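3.2 Wie wir an die Beispiele gekommen sind

Für Surkeo wollte ich unbedingt weg vom Labortisch. Also haben wir den Greifer mit der Handgelenkkamera genommen und in ganz normalen Zimmern aufgenommen, mit allem, was da eben so herumsteht (Pflanzen, Lampen, Krimskrams!). Zusammengekommen sind 1.769 Durchläufe in 56 Räumen, und ich gebe zu, die ersten 89 haben wir komplett weggeworfen, weil Zachary und ich uns noch nicht einig waren, wann eine Episode eigentlich anfängt. Jetzt gilt: Sie beginnt, sobald sich die Finger zum ersten Mal bewegen, Punkt.

Das Fischaugenobjektiv verzerrt zum Rand hin ordentlich, dafür bleiben die Fingerkuppen und ein großes Stück vom Raum gleichzeitig im Blick (Abb. 4). Entzerrt haben wir nichts, das Netz bekommt den Kreis so, wie er ist. Gegenlicht haben wir ebenfalls dringelassen, denn wer im Juni am Fenster aufnimmt, hat halt Gegenlicht. Isabelle Lapointe hätte solche Stellen lieber aussortiert, und wir haben ziemlich lange darüber gestritten – am Ende sind sie mit einer eigenen Markierung im Datensatz geblieben, und in Abschnitt 4 trainieren wir einmal mit und einmal ohne.

Abb. 4: Blick der Handgelenkkamera, unbearbeitet, mit beiden schwarzen Fingerkuppen.

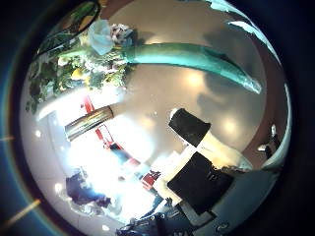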